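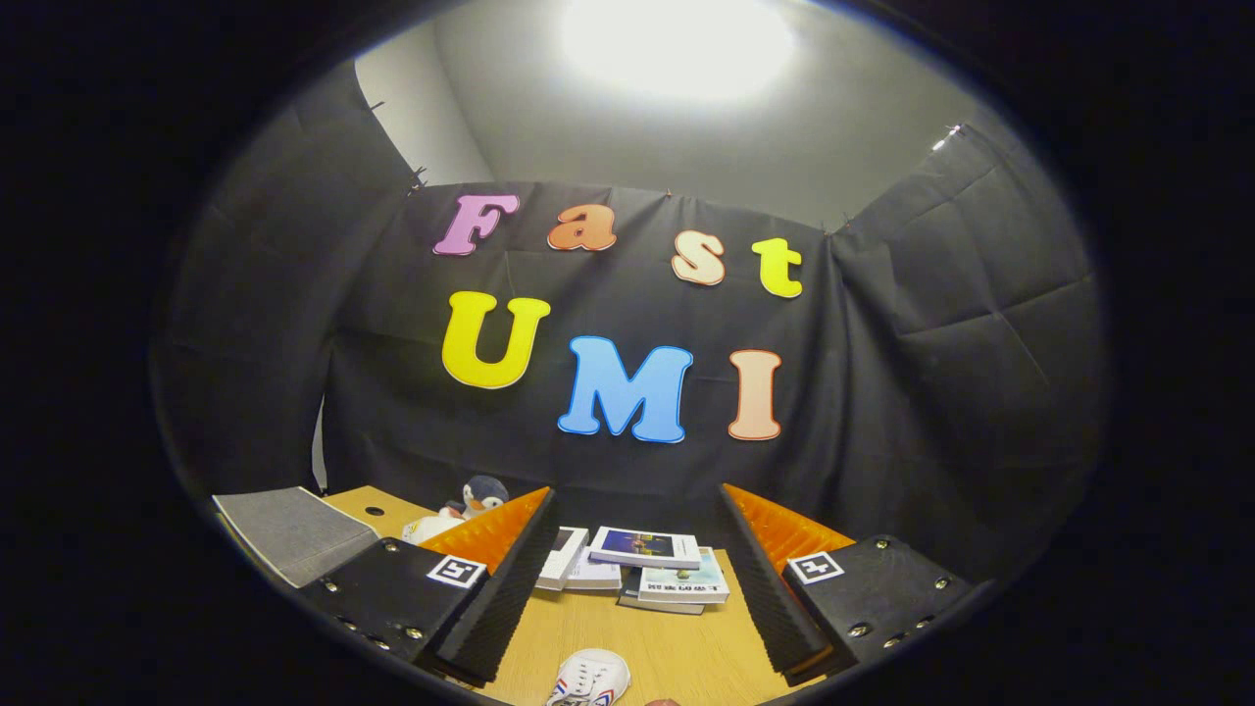
Foam lettering on black drape, upper row "Fast".

From: Anathi Mokgethi
To: Display and Signage Members List
Subject: Re: Colour of lettering for the October open day

Dear Annatjie and members,

Thank you for your message, which I have quoted in full at the foot of this reply. The Programme Office has considered the points raised and I am authorised to respond as follows.

On the matter of lettering, the office has no objection to mixed colours on a dark ground. The Hendricks Hall guidelines require only that headings be legible from the centre aisle and that fixings leave no mark on hired fabric. Pins are acceptable on drapes supplied by members. They are not acceptable on drapes hired through Lovetti, whose terms provide for the full replacement cost of any pierced panel. Members who are unsure which category their drapes fall into should check the hire docket before they begin.

On the matter of creases, members have asked whether fabric must be pressed. It need not be. A drape which has been hung overnight will generally be satisfactory, and the hall will be open from 4 pm on the afternoon before the event for that purpose. Irons and steamers may not be used inside the building, as the circuits on the eastern wall will not carry them.

The allocation of bays has been finalised. There are 71 bays this year, and the numbering now runs from the kerb entrance towards the kitchen – the reverse of last year's arrangement. Please disregard any plan issued before this message. Bay holders requiring a second trestle should write to the office quoting reference 3633. The charge for a second trestle is $2, payable on collection.

Annatjie also asked about the Skedidell booking form. The form continues to reject organisation names containing an apostrophe, and the supplier has been notified. In the meantime, please enter the name without one and the office will correct the printed programme by hand. The former Revodeo form should no longer be used. Bookings submitted through it after the end of the month will not be honoured.

Finally, members are reminded that the programme entry is limited to 399 characters, including spaces. Several entries have been returned for shortening, and the organisations concerned have been contacted separately.

Yours faithfully,
Anathi Mokgethi
Programme Office

Annatjie Potgieter wrote:

> Dear Anathi,
>
> Could the office please clarify three things before our group
> meets. First, whether headings must be in a single colour, as
> the older guidelines seemed to say, and whether we may pin
> them. Secondly, whether drapes have to be pressed. Ours have
> been folded in a cupboard since last year and it shows.
>
> Thirdly, the Skedidell form will not take our name. I have
> tried it on two computers with the same result. Should we go
> back to the Revodeo form?
>
> I would also be grateful for the final bay plan when it is
> available, as we have a member who uses a wheelchair and would
> prefer to be near the kerb entrance.
>
> Kind regards,
> Annatjie Potgieter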